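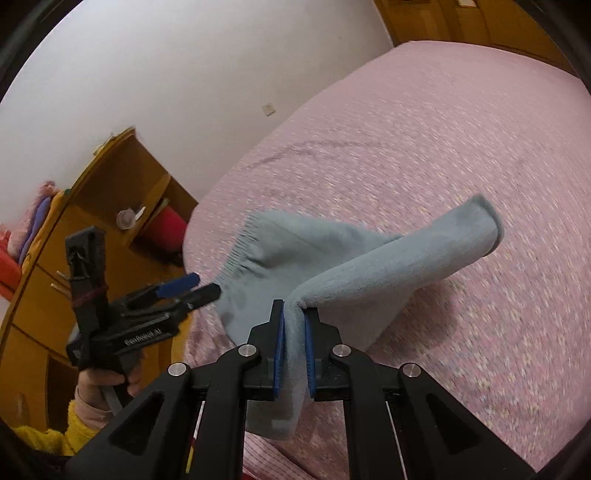 Page 2 of 2

Sleep and Bedding > General > Do socks in bed do anything?

dunmore_pat wrote:
Catching up on page one. Has anyone in this thread tried the same socks, in the same bedroom, at the same temperature, for long enough to know? I see a lot of "slept like a baby, day one." I sleep well the first night of any new thing. New pillow, new sheets, new side of the bed. Then it wears off and I own another pillow.

I'm not saying warm feet are bad. I'm saying $29 for a pair of Vovum Sleep Socks is a lot to pay for warm feet when the drugstore has a bin of them by the register.

ColdFeetCarla wrote:
Pat, I've worn socks to bed every winter since I was a teenager and I fall asleep faster with them. I don't need a study. My feet are blocks of ice, I put socks on, they stop being blocks of ice, I go to sleep. Mine are just light blue terry ones with a ribbed cuff, no brand that I know of. I agree about the $29, that's silly.

hollis.m wrote:
> I don't need a study

Well, that's sort of the whole question though. You've never gone a winter without them, so what are you comparing it to?

ColdFeetCarla wrote:
To lying there with cold feet, hollis. I have done that too. Motels.

hollis.m wrote:
Motels have bad mattresses and ice machines in the hall.

rrtanaka wrote:
The idea itself is not crazy. Your body drops its core temperature a bit when you fall asleep, and it gets rid of some of that heat through the hands and feet. Warm skin there means more blood near the surface, so more heat leaves. I've read that explanation in enough places that I believe it. Where I get off the bus is when a company takes "may help some people drop off a little sooner" and prints "deep sleep technology" on the card.

The card on the Vovum ones says the yarn is "tuned." To what? I wrote and asked. I got a coupon.

dunmore_pat wrote:
Ha. Did you use the coupon?

rrtanaka wrote:
I did not.

quiltingjo wrote:
Did anybody else see the Nassoro Kashindye column that someone linked on page one? I read the whole thing and I liked it, he writes well, but go back and look at what he did. He wore the socks, moved his bedtime earlier, quit coffee after lunch and put his phone in the kitchen. Then he gives the credit to the socks! If I did all that I'd sleep better in ski boots.

hollis.m wrote:
I missed the coffee part. That's a big one.

marsh_wren wrote:
I'm going to stick up for the column. He says right in it that he changed other things. He doesn't claim it's a lab test. People are allowed to write about what they tried at home without getting jumped on for it.

quiltingjo wrote:
He says it in the second to last paragraph, after the link to buy them. I'm not jumping on him. I'm saying the headline was "The Socks That Fixed My Sleep," and a person skimming it at midnight is going to buy the socks.

marsh_wren wrote:
Writers don't usually pick their own headlines.

quiltingjo wrote:
Fair. I'll give you that one.

B_Oyler wrote:
Long time reader, posting from Kitar, where it is currently too cold to argue but I'll have a go.

I bought the Sullirer ones, which are the other brand that keeps turning up in the ads. The store page says 2,000 five star reviews. I sat down and read a good many of them, and a lot are for a different product. There are people thanking them for a bath mat. One says "fits my sink perfectly." So I don't know what the number means anymore, if it ever meant anything.

The socks themselves are okay. They are warm. They slid off every night for a week and I'd find them down at the bottom of the bed when I made it.

ColdFeetCarla wrote:
The cuff is everything. Too loose and they're gone by morning, too tight and you get the ring around your ankle and it itches. My mother used to fold hers down once and that helped.

B_Oyler wrote:
Will try the fold. Thank you.

gus_in_the_attic wrote:
Contrary opinion: socks in bed are awful and make my sleep WORSE. I overheat, I wake up at 3 a.m. kicking. My wife is the opposite and wears them even in summer. So put us both in your study and we cancel out, and the paper says "no effect," and we'd both be mad.

rrtanaka wrote:
That's a better criticism of averages than most I've seen. It probably does help people with cold feet and bother people with hot ones. Not much of a headline in that.

dunmore_pat wrote:
Not much of a price in it either.

kettle_on wrote:
Hot water bottle. Put it at the foot of the bed before you brush your teeth, kick it out when you're done with it. Mine is older than my son. I'm always puzzled that these threads go on for pages before someone mentions it.

hollis.m wrote:
Kettle, those leak. I had one go on me in February and I slept on the couch.

kettle_on wrote:
You're supposed to replace them.

hollis.m wrote:
You just said yours is older than your son!

kettle_on wrote:
He's four.

quiltingjo wrote:
Going back to the money side. I was in Kulkarni's last month (the bedding store, not sure if they're outside our area) to look at a mattress topper, and the salesman walked me over to a "sleep bundle." Socks, eye mask, a spray for the pillow and a little book to write your sleep in. It was $300 with the topper. I asked what the topper was by itself and he had to go find out. The people selling this stuff don't expect you to want one thing.

I asked what was in the spray. Lavender and water. Maybe it's lovely lavender.

marsh_wren wrote:
I like a pillow spray. It's a nice smell at the end of the day. Does everything have to be proven?

quiltingjo wrote:
No, and if they sold it as a nice smell I'd have nothing to say. The bottle said "clinically inspired." I've been turning that phrase over since and I can't get it to mean anything.

rrtanaka wrote:
It means somebody once walked past a clinic.

B_Oyler wrote:
I'd add one thing about the sleep book and the tracker apps. I kept a log for a while, and the nights I wrote down as bad were mostly nights I'd been told were bad by my watch. I'd wake up feeling fine, look at the score, and feel lousy. I took the watch off and I feel fine again. Make of it what you like, it's one guy.

gus_in_the_attic wrote:
Same here with the watch. It once told me I was asleep during an entire movie. I can tell you how the movie ended.

dunmore_pat wrote:
All right, I'll do what I was complaining about other people not doing. I have a pair of thick socks already, so it costs me nothing. A week on, a week off, then again, same bedtime, thermostat left alone. I'll write down when I turn the light off and when I think I dropped off. I know the second part is a guess. My husband thinks this is a strange hobby.

hollis.m wrote:
You'll know which week is which, though. You can't be blind to your own socks.

dunmore_pat wrote:
I know. If you have a way to hide from me whether I'm wearing socks I'd love to hear it.

hollis.m wrote:
I've been thinking about it since I hit post and no.

ColdFeetCarla wrote:
Flip a coin each night so it isn't a whole week at a time. Otherwise one cold snap ruins it.

dunmore_pat wrote:
That's good, I'll do that. And I thought you didn't need a study.

ColdFeetCarla wrote:
I don't. You do.

newtothis_lena wrote:
Hi all, sorry to interrupt. I came here from a search because I wanted to know if it's bad for your circulation to wear socks to bed. My aunt swears it is. Is there anything to that?

rrtanaka wrote:
Hi Lena. Loose ordinary socks, I've never seen a reason to worry. Tight ones, or anything sold as compression, I'd ask your doctor or pharmacist before sleeping in them, and the same if you have diabetes or numb feet, where you might not feel a seam rubbing. I'm not medical, so weigh that accordingly.

newtothis_lena wrote:
Thank you! They're just regular fluffy ones. I'll tell my aunt.

gus_in_the_attic wrote:
She won't believe you. Mine thought wet hair gave you pneumonia.

marsh_wren wrote:
Put me down for a yes on socks, a yes on pillow spray, and a no on the $300. Pat, please do come back and post the coin flip results, even if it's nothing.

dunmore_pat wrote:
I will. Night one was tails, so no socks, and it's freezing in here.

Page 2 of 2 - Previous - Reply to this topic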